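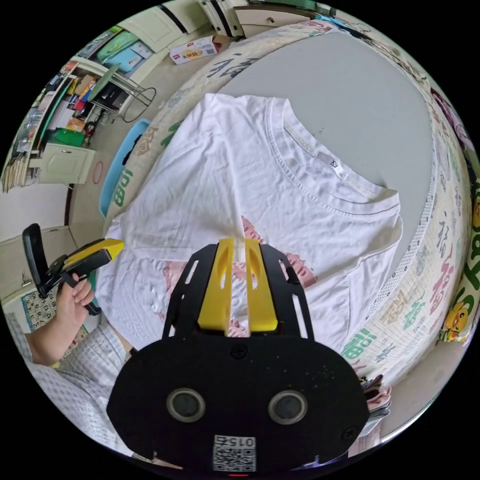

Two Grippers and a Pile of Laundry

Grakell wants to sell you the boring part of robotics. Its Bravard kit is a pair of hand-held grippers, one for each hand, along with software that turns your housework into training data. You fold the T-shirt and a robot is supposed to learn from it later. The kit costs $2000, and a storage plan adds $400 a year.

The sales pitch leans hard on the word "natural." Try folding a shirt with two plastic-looking fingers per hand before you repeat that word to anyone. Fabric bunches up, sleeves slide away, and a crease you would smooth with your palm has to be pinched and dragged. By the end of an afternoon my wrists hurt and I had nearly 400 recordings, plenty of which I would be embarrassed to show a machine.

Thin material is the better test. A paper tissue passed from one yellow-tipped gripper to the other asks for a light squeeze at both ends, and the grippers give your fingertips very little to go on. You end up steering by eye.

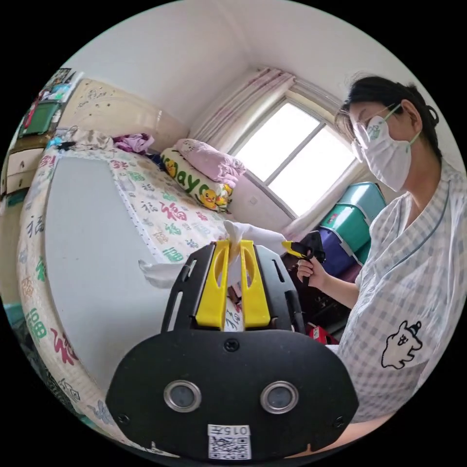 Grakell disagrees, and said by email that most users stop noticing the missing touch after 4 or 5 sessions, and that watching your own hands is "part of the skill being recorded." Perhaps. I was still watching mine at the end of the second week.

Then there is the bedroom problem. Bravard records wherever you work, so your quilt, your curtains and your clothes go along with the chore. The blurring tool covers faces and leaves the rest of the room alone. 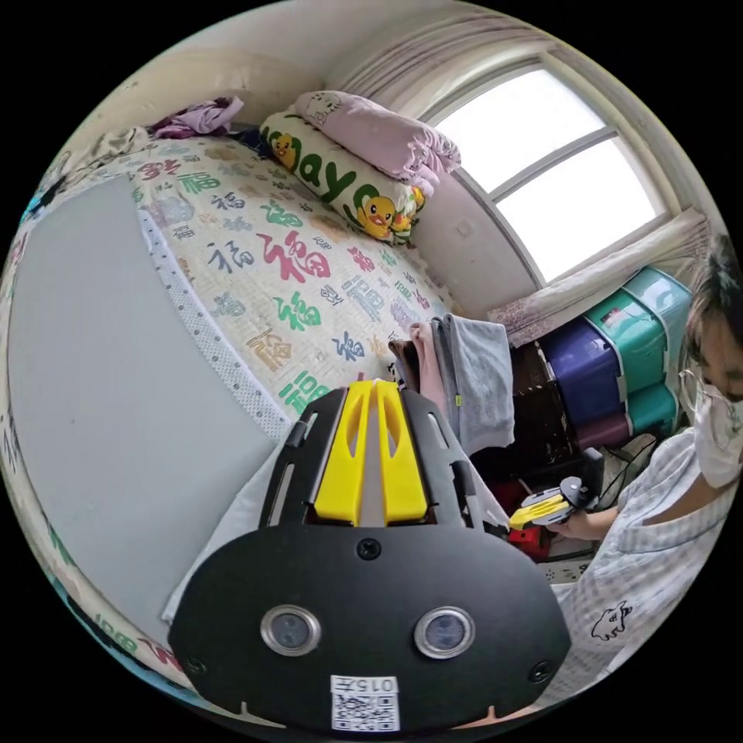 Skomero Quarterly, Issue 5, page 44

The rival Sfakianakis set is heavier and its manual is a mess, but it keeps every file on your own computer unless you send it somewhere. Grakell promises the same option in November. I'd wait for it to ship before paying, and I'd ask to borrow a pair for a full day first.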